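How to reset a shared desk in five minutes

I love a clear desk at the end of the day, and since we went to shared desks at Praldale I've become a bit of a bore on the subject. But it works! You sit down on Monday morning, there's nothing sticky under your wrist, and you can just start. The whole thing takes 5 minutes once you've done it a few times, and you need very little: two soft cloths, a small bowl of warm water with a drop of dish soap, and somewhere to put things for a moment.

Step 1. Close the laptop first
Save, shut down, close the lid. Don't pile anything on top of it while you work, even a notebook. Leave it lying flat with the front edge toward you, so there's a strip of bare desk in front that you can wipe without lifting anything.

Step 2. Deal with anything to eat or drink
Pick up glasses before you bring out a cloth. A tumbler next to a laptop is one elbow away from a very bad afternoon, so hold it low down by the base and carry it straight to the kitchen - don't park it on the next desk. Fruit goes back in the bowl or home in your bag. A mandarin will forgive you for one night, but give it a long weekend in a warm office and you'll smell it from the elevator.

Step 3. Look behind the divider
My favorite step, because there's always something! If you have a fabric panel clamped along the back of the desk, things slide under it and settle there: papers, pens, the odd sock (yes, really). Crouch a little and look from the side. Pull loose cables back toward the rear edge while you're at it. 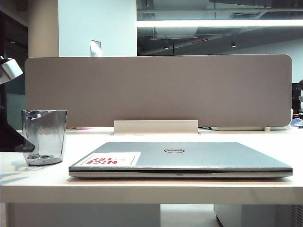
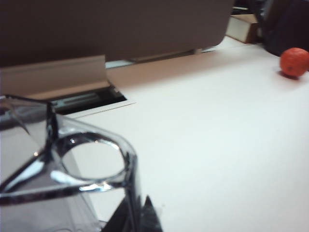
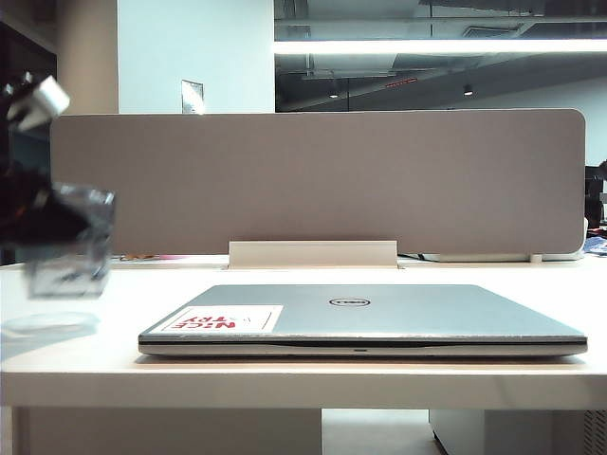
Frida Lauritsen does it the other way round and wrote in to say so: I always start behind the panel, because whatever I find there ends up on the desk anyway, and then I only have to clear the top once. Also, please tell people not to spray the fabric. I did, and had a tide mark for 20 days.

She's right about the spray, and I might come round on the order too. For a felt or fabric panel use a dry cloth or a lint roller, working from the top down.

Step 4. Wipe, then dry
Wring the first cloth out until it hardly feels damp. Go from the back of the desk to the front in long overlapping strokes, lift the laptop with both hands, wipe where it was, and follow with the dry cloth right away. White desktops show every streak, so do the drying properly. Then run the cloth along the front edge, where all the forearm grime lives.

Step 5. The laptop lid
Dry cloth only, light pressure. If there's a sticker on the lid, wipe away from its edges, never toward them, or the corners will start to curl. Old glue comes off with a fingertip and patience - I once spent 40 minutes on one and enjoyed every second.

Rinse both cloths and hang them up to dry before you leave.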